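Candcombe Robotics Club: where our sorting project stands

So, the short version: our arm can pick up a bit socket. Getting to that point ate most of December and a scary amount of vending machine coffee, but it can do it, and I'm still pretty thrilled!

Our team (me and Evdokia Raptis, plus whoever wandered over to help) picked tool sorting for the Morov Challenge. The job is simple on paper. You get a messy heap of bit sockets, and the arm has to take them one at a time and put each one in a rack with the bit facing up. People do this without thinking. Our arm had to think about it a LOT.

Evdokia wrote the part that guesses which way each piece is pointing. I did the grasping side, meaning I spent my evenings changing one number, running it, groaning, and changing it back. We logged 265 grasp attempts before the break. The worst were the pieces lying across each other, because the fingers would close on one and drag its neighbor along for the ride. Shiny metal was the other headache (the chrome throws glare right where we want to find an edge). We ended up turning the closing speed down to 40 percent, and that helped more than any of my clever ideas.

We also argued for two whole meetings about whether to grab by the bit or by the socket. Socket won. It's wider, and the arm doesn't care as much if it comes in a little crooked.

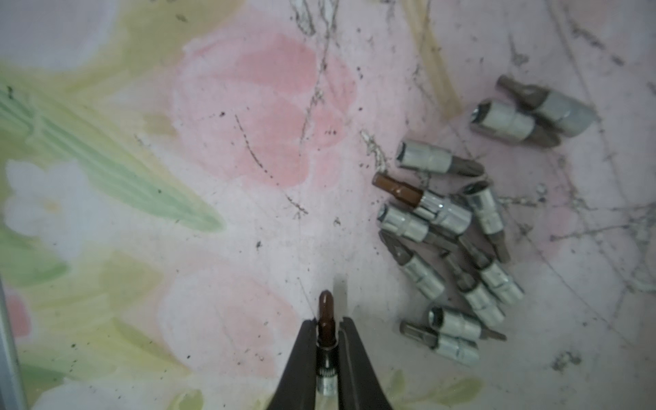 Thanasis Kourkoulas
Grasping and arm control, Team Vendik

Straight up in the fingers, brown tip on top, is how we want every single one held before it goes to the rack. The rest of the heap is over on the right, and you can see how they overlap in the middle. That's the part our code still hates.

Next up is the rack itself. Evdokia wants up to four retries per piece before the arm gives up and moves on, and I want two, so we'll be fighting about that at the next meeting. I also still owe everybody a cleaned-up copy of the grasp log. It's coming, I promise!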